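3.2 Collecting demonstrations in the simulated kitchen

All demonstrations were collected by remote control. We tried hand guiding first, on the physical arm, and dropped it for most tasks. Moving the arm by hand gives nice smooth paths but the operator's body ends up in the camera view, and the policy then sees a person in training and none at test time. Masking the person out helped a little. Not enough. Hand guiding stays in the paper only as a comparison (Section 4.3).

Remote control used the Peltel handset, one hand, with the gripper on the trigger. The handset pose maps to the pose of the end of the arm, relative to wherever the operator was holding it when the clutch was pressed. Release the clutch, the arm holds still, move your hand back to a comfortable spot, press again. New operators forget the clutch exists for the first few minutes and twist their wrists into odd shapes. We did not record those minutes.

The simulated kitchens come from the Trellbridge scene set. Layout is fixed within a kitchen; what varies is the start position of the base, the placement of small items on the counter, and the surface finishes. Cabinets, counter and range are never moved. We considered moving them and decided it would mix two questions, whether the policy copies the motion and whether it can cope with a new room. Only the first is asked here.

The task set has 8 tasks. For each one we asked for 100 demonstrations. Operators were told the goal in one sentence ("turn the front left burner on", "move the bowl away from the cooktop") and nothing about how to do it. This was on purpose. Early on we gave a written procedure and got demonstrations that were all alike, and policies trained on them fell apart as soon as the arm drifted off the usual path. With only the goal given, operators came at the knobs from above, from the side, sometimes from under the handle bar of the oven door, and the recoverd data was messier and worked better.

Knob tasks need the most care, and most of this section is about them. A knob is small compared to the gripper, sits on a face that the operator sees at a steep angle, and the arm itself gets in the way of the view. In the first round of collection operators would line up on a knob, lose sight of it behind the forearm, then guess. Failed grasps everywhere. Two changes. First, the base now starts slightly farther from the range, which leaves room to approach the front panel from the left or right. Second, the operator can switch to a wrist view at any time by tapping the handset button.

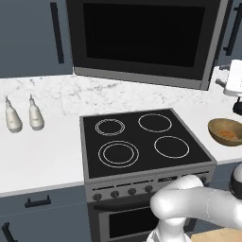 The wrist view is for the operator only during approach; both views are recorded for the full length of the demonstration and both go to the policy. We did not tell the policy which view the operator was looking at. A version that had this as an extra input was tried and made no difference we could measure, so it was left out.

Burner state is not rendered. The rings look the same whether the burner is on or off, so neither the operator nor the policy can read success off the cooktop. Knob angle is the only signal, and success is checked from the simulator state after the gripper has let go. For the operator we added a short tone when the knob passes its threshold. Without the tone people kept turning long after the task was done, and the policy learned to do the same thing, it would turn the knob to the stop and push. The tone is not an input to the policy. One could object that the operator then acts on information the policy lacks. True — but the policy does get joint readings, and the turn so far can be worked out from those.

Bowl tasks are easier to demonstrate and harder to score. A shallow bowl can be pinched at the rim or pushed along the counter, and operators did both. We count either as a success if the bowl ends up inside the target region with its contents still in it. Spilling counts as a failure even when the bowl arrives. Dragging the bowl across the cooktop is allowed, although we would not want it on a real stove, and a later version of the scoring should probably forbid it.

3.3 Filtering

Raw recordings were cut at the first and last motion of the arm. Pauses longer than a set length were shortened. Pauses matter more than we expected: an operator who stops to think leaves a run of frames in which nothing moves, and a policy trained on these will stop in the same place and stay there. Shortening the pauses fixed nearly all of the freezing. Removing them altogether made the clutch releases look like jumps in the commanded pose, so we kept a short stub of each one.

Demonstrations that failed the success check were thrown out, with one exception. If the operator missed, backed off and got it on a second try within the same recording, the whole thing stays in, miss included. These are the most useful recordings in the set for knob tasks. After filtering, 73 of the recordings for the front left knob contained at least one recovery of this kind; other knobs had fewer, and the bowl tasks hardly any.

We also dropped recordings in which the arm touched the range hard enough to set off the contact limit, 253 over the full collection before re-recording. Most came from a single cause. Operators lowered the arm between the knobs and the oven handle to get a better angle, and the elbow hit the edge of the counter. The re-recorded set used the same operators and the same start positions.

3.4 Transfer to the Skisia bench

The physical bench in the Abdel Rahman building has a range front with knobs but no oven cavity and no upper cabinets. The arm model is the same as in simulation. No new demonstrations were collected there for the main results; the hand guided ones used in Section 4.3 were recorded on this bench in October and kept seperate. Camera placement was matched by eye against the simulated view, then corrected using the corners of the counter. Lighting was left as it was. Evening runs had to be redone with the blinds down after low sun hit the front panel and washed out the knob markings.

Before each trial the knobs were returned to off by hand and the base was placed on one of the marked start positions. The person running the trial stood behind the arm, out of view of both cameras, holding the stop button. A trial ended on success, on a press of the stop button, or when the time limit ran out. Stops were scored as failures with no partial credit.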